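Ticket 728 - Snack station, Wollton site
Subject: Restock cell leaves the riser half done, packers being pulled off the line
Opened by: Oi-ling Shih
Priority: Normal
Status: Open, monitoring

Since the two-arm cell took over tray setup in March, the people on the bench have gone from placing items to checking them. That part has been fine. The trouble is that the cell stops and waits for someone to confirm an item, and whoever is closest has to walk over from packing. On the morning shift we had 236 confirm requests. Before the changeover, one person set up the trays and nobody else had to leave their spot.

Item list for this recipe: milk, water, cheese puffs, two red bottles, small container with red lid, eggs on the green tray. The milk and water start on the table to the left. The milk goes on the riser.
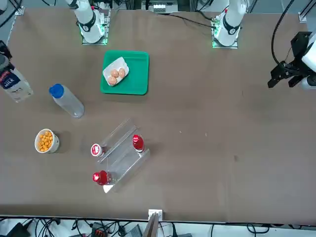
The requests bunch up on two steps, the milk pick and the water bottle pick. Eggs are not part of it. The eggs step is turned off in this recipe and should stay off until the grip force is signed off.

What I have tried so far:
Restarted the cell from the panel. No change.
Wiped the tabletop and reloaded the recipe. No change.
Moved the confirm button to the packing side. Saves steps for people but the count is the same.

Update, 10:40
Morikawa support asked for the hold threshold on the right arm. It was set to 200, which is what the Luton site uses. They wanted to know if our milk is the same carton as Luton's. It isn't. Ours is a different size and they never got a sample from us. I have put one in the internal mail.

For now the packers are taking turns on confirms, 30 minutes each. Two of them asked if this counts as operator time, because operator time is paid at a different rate. I passed that to the shift office and have no answer yet.

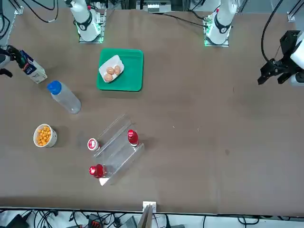 Minoru Ebihara replied that the rate question should be settled before anyone touches the threshold. If the requests drop, the turns will go away and the people who covered them will have nothing on paper. He asked for names and times to be added to the ticket. He also said Lillton had the same stops and ended up training two packers as full operators, and they would not go back to sharing it out.

Names and times are in the attached sheet. I left off the first morning - we were not writing it down then.

Update, 1:15 p.m.
New threshold loaded for the milk. The water bottle still uses the old value. Please do not change both at once, or we won't know which one did it. 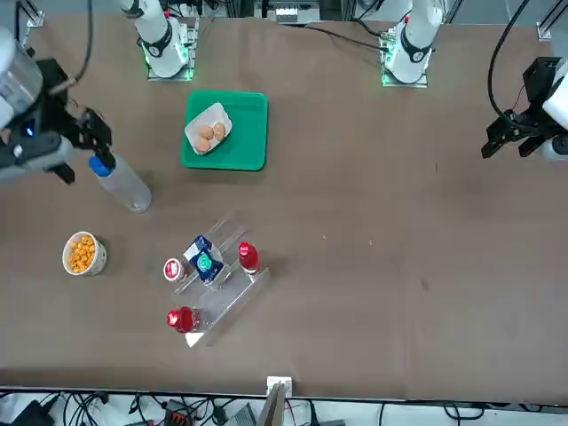
Last modified: March, 3:52 p.m., by oshih (revision 6)

Count so far on the afternoon shift is lower for milk. Water is the same as before. Support thinks the cell is asking for a confirm whenever the bottle is lying at an angle the recipe does not list. They can add angles, but each one has to be run by hand with a person standing at the stop button, so I need someone released from packing for that.

The cell has run 1,066 cycles on this recipe. Support asked for the number and I am putting it here so it doesn't get lost in email.

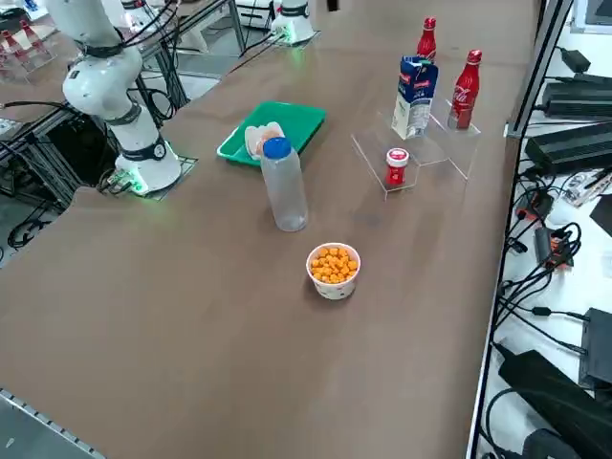 Still open:
Angles for the water bottle. Waiting on a time slot from the shift office.
Pay rate for confirm turns. Waiting on the shift office.
Written steps for the confirm screen. The evening shift was shown by the morning shift and some of them are pressing Skip when they mean Accept. Skip moves on without logging the item - please use Accept or call me.
Stool for whoever is on confirms. Ordered.

Do not close this ticket when the water bottle is fixed. The pay question is on the same number.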